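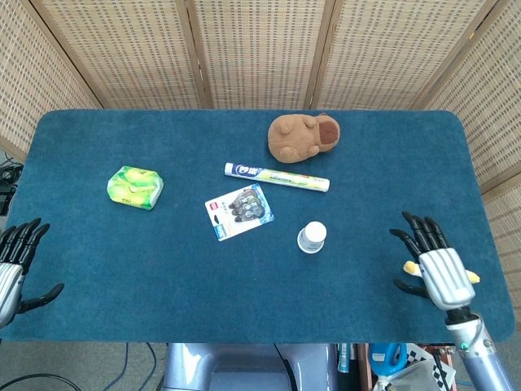 October, bench notes, Zirov grasp model, second pass. I still don't trust the headline number. The claim from the Zonitz run is that training on 3000 simulated grasps carries over to soft goods without retuning, and 13 out of 14 on the summary sheet looks lovely until you ask which 14. Mostly rigid boxes. Today's layout on the teal felt is nearer what I'd call a test: plush toy at the far side, tissue packet, toothpaste tube lying at a slant, blister card in the middle. The little white bottle is standing up, so it's the easy one and I'd score it separately.

Felt worries me too. It grips, and might be doing half the work. Repeat on bare table before anything goes to Trorkent.

Seed 1029 only so far. Need more seeds, and the failed trials kept in the log this time.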